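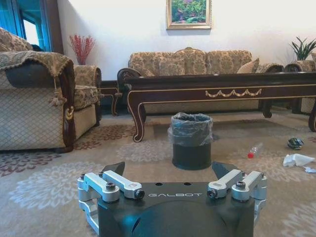

Sep 1, 2024. Gripper day again. The right one has been closing a hair late, so I pulled both fingertips, wiped the pads and went over every hex bolt on the linkages. Two on the right were loose! I snugged them to the Tovar sheet and put a paint dot on each so we can spot it if they creep (please don't wipe the dots off, whoever cleans next).

Then wrist camera alignment, with the trash bin as the target. I like the bin for this -- black body, pale bag folded over the rim, so the edge is easy to find even on that busy carpet. Offset came out at 5 pixels, down from a horrible number in July.
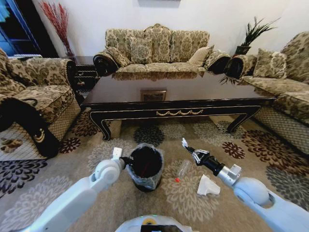 Left arm has bin duty, right arm has litter duty, same split as always. The bottle goes first in the list and tissue after it, and I dropped the grip force to 160 on the Masis scale for the tissue. Cycle counter read 751 when I started. The manual wants fresh pads at 4,000, but I'd go sooner.

Still to do: order pads from Stadis, back up the config.

Comments

Xóchitl Pacheco: Did you redo the zero after the bolts? I'd do it before touching force.

vadness_bench: 160 seems high for tissue, we run lower over here

Xóchitl Pacheco: Pads are in the second drawer, don't order more yet!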